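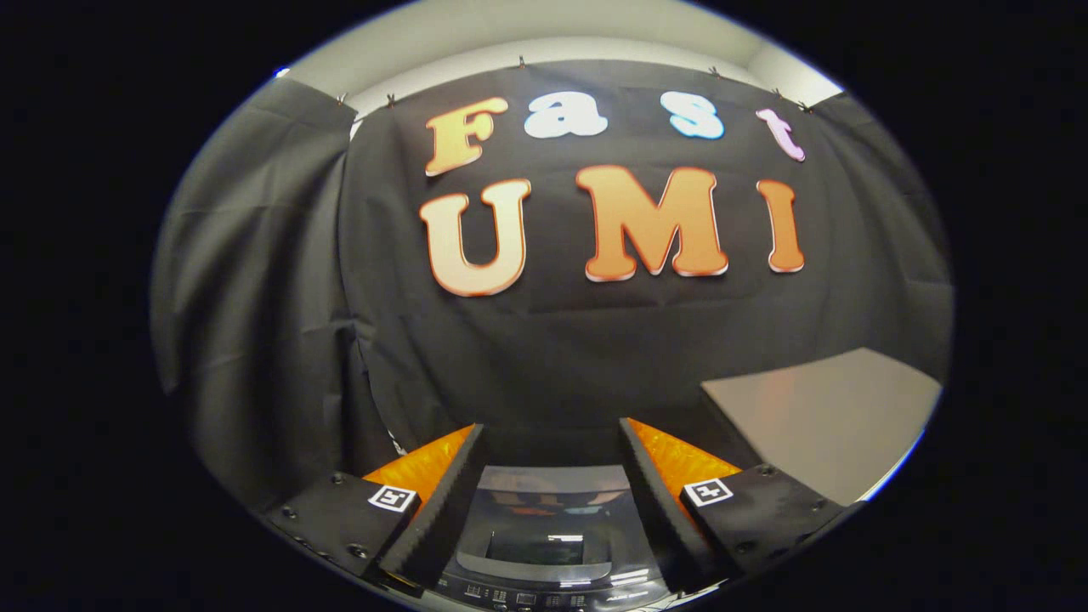

Recording the demonstrations is the easy half, according to one of the engineers at Wultetti, and the software that has to make sense of them afterward is where the days go. "You wave a gripper around and you feel great," she told me. "Then you sit down and find out that the left finger thinks it's in a different room."

She writes tooling for a team that teaches robot arms from handheld recordings, and I have rarely talked to someone so happy about timestamps. We met in the Birdale office in September, a little after four, and she had a plot open before I had my coat off.

The plot was a trajectory: one person's hand, moving a gripper through space, worked out from video. The line ran smoothly for a while, then jumped sideways, then carried on as if nothing had happened. "Look at that!" she said, delighted. "A person's arm can't do that. So either we've recorded a miracle or the tracker lost its footing."

Losing its footing is a perception problem, and it's the one she likes best. The tracker estimates where the camera is by following details in the surroundings from one video frame to the next. Give it plenty of texture and it's happy. Point it at a plain dark surface and it has very little to hold on to. Letters with hard edges are a gift, she said, and so are clips, corners and the rim of a table. "I've started rating restaurants by how well I could track in them. Brick, wonderful. Big white wall, I get nervous."

The printed square markers on the fingers do a different job. They tell the software how far apart the two fingers are, and that number becomes the gripper command the arm will later copy. When a marker gets blurred for a moment, the software has to decide whether to fill in the missing width or throw the piece out. For a long time Pliltora, the team's processing pipeline, filled everything in. Now it fills gaps of up to 2 frames and flags anything longer.

"We were inventing finger positions," she said. "They were nice, believable finger positions! But the policy learned from them, and it would start closing a bit early, right where our guesses were the worst. It took us 19 tries at retraining before anyone went back and looked at the input."

I asked what looking at the input means when there are hours of it. She pulled up Edet, the review tool she built, and I could see why her colleagues keep it open all day. Each recording is a strip, with the video, the path of the hand and the finger width stacked on one shared timeline. Drag across any of them and the others follow. Suspicious stretches are shaded, and pressing a key takes you to the next one.

The afternoon I visited, a batch of 127 recordings had just come through, and she was working down the shaded parts at a speed I couldn't follow. Keep, keep, trim, keep. She stopped on one where the hand path was clean but the finger width lagged behind the video. "Clock offset. See, the fingers have closed and the number hasn't heard yet." She typed in a correction, reran that one recording, and the two lines slid together. She clapped.

Planning comes up less in our conversation, partly because she thinks it gets enough attention already. Still, she had things to say about it. A hand can go places a robot arm can't, and a recording that looks perfect may ask for an elbow position the arm doesn't have. Pliltora now checks every path against a model of the arm before training starts. The check is slow, and she wants it to run while the person is still holding the gripper, so that a bad reach can be redone on the spot.

"That's the dream for me," she said. "You finish the motion and it tells you right there, sorry, the robot would hit its own shoulder. Try it from the other side."

She has a rough version working on her laptop. It beeps. The beep is too loud, she admitted, and the people at the next desks have asked for something softer, so that is first on her list for the coming release, ahead of the slow check and a long-standing bug in how Edet saves trimmed clips.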